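# Against the Second Sponge

My household has two sponges. One is for dishes and the other is for everything else, and the whole arrangement rests on everybody remembering which is which. They are the same size. For a while they were different colours, until the shop in Grerberg stopped selling the green ones.

I mention this because the spring number of our residents' newsletter carried a full page on kitchen hygiene, and I have been cross about it since April. The page recommended five sponges. It proposed a chart. It used the word "zone" 12 times, and I would like whoever wrote it to come and stand in my kitchen, which has one zone, and you have to breathe in to open the oven.

I grew up in Tadov with a dishcloth. It was grey and hung over the tap, and on Saturdays, or whenever my grandmother's temper required it, it was boiled in a pan with soda. We were no cleaner than anybody else and no iller. When I moved to Zollham I bought my first sponge, felt modern, and threw it out a month later smelling like a pond. I have bought perhaps one a fortnight ever since. That's a lot of pond.
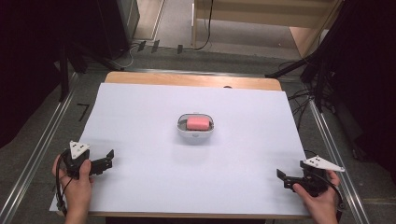 A reader in Magbanua wrote to me after I grumbled about all this in an earlier piece. Cloths, she said, are only virtuous if you boil them, and I plainly don't, so would I please stop going on about my grandmother. She changes her sponge on the first of the month, spends less on it than I do on biscuits, and thinks the subject closed.

She's right about the boiling. I tried it in July. It takes 30 minutes, steams up the windows and makes the flat smell of school dinners, and at the end of it you own a hot cloth. My grandmother did this for decades, and I now suspect she liked having a reason to shut the kitchen door.

I still object to the five sponges. Washing up is a small, dull job, and it was bearable because you could do it while thinking about something else. Give it a chart and it starts wanting your attention. The same thing has happened to sleep, to walking and to drinking water, all of which I used to manage without instructions.

So we've gone down to one sponge, plus an old vest for the floor. The vest has a hole in it, and so far it has never been mistaken for anything else.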